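Household Money, Unit 7: Paying by Card
Handout to go with the June session
Prepared by Qusai Mansour

Read this before class and bring a recent statement if you have one. Black out the account number first.

1. Debit, credit, prepaid

A debit card takes money from your checking account, usually within a day or two. A credit card is a loan. The bank pays the store, and you pay the bank later. A prepaid card holds only what was loaded onto it. All three can look the same at the register, and store clerks often can't tell them apart.

Whatever the type, the face or the back carries the same few items: the name of the issuer, a card number, an expiry date and the cardholder's name. Many issuers now move the number to the back.
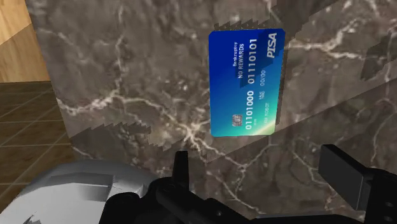

Fig. 1. Card with the number set in two lines and the words "NO REWARDS."

2. Rewards and what they cost

A rewards card pays back a small share of what you spend. Stores pay a fee on each card sale, and part of that fee funds the rewards. If you carry a balance from month to month, the interest will be larger than anything you earn back. For a person who carries a balance, a plain card with a low rate is the better choice.

Terms to know for the quiz: annual fee, grace period, minimum payment, balance transfer, cash advance. A cash advance has no grace period on most cards. Interest starts the day you take the money.

3. Reading the statement

We will work with the Dullum household statement in class. The closing balance is $1305 and the interest rate is 2 percent a month. If the Dullums pay the full balance by the due date, they owe no interest on purchases. If they pay $30, most of it goes to interest:

Interest for the month: 1305 x 0.02 = $26.10
Left to reduce the balance: 30 - 26.10 = $3.90

Work out the second month yourself. Assume no new purchases and the same $30 payment. Then try it with a payment of $100 and compare. 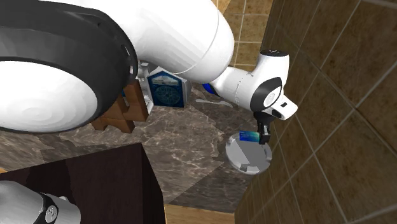
Check the statement date as well as the due date. A purchase made the day after the statement closes goes on the next bill, so you have longer to pay for it. A purchase made the day before has the shortest wait. Rami Chamoun will go over this with a calendar in the second half of the session.

4. Lost cards and wrong charges

Call the issuer as soon as you notice a card is missing. Keep the phone number somewhere other than your wallet. Write down the time of the call and the name of the person you spoke to.

For a charge you don't recognize, look up the merchant first. The name on the statement may be the parent company. In our class statement, the Patrício bakery shows up as "Sandard Foods." If it still makes no sense, dispute it in writing and keep a copy.

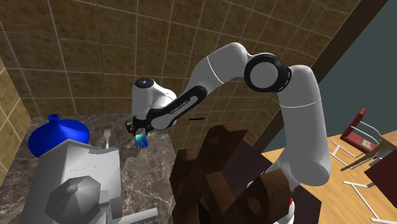 Image: Dreria course image library

5. For next time

Finish the two payment tables from section 3. Read the fee table on any card offer you get in the mail and mark the late fee, the cash advance rate and the annual fee. Unit 8 covers store financing and layaway.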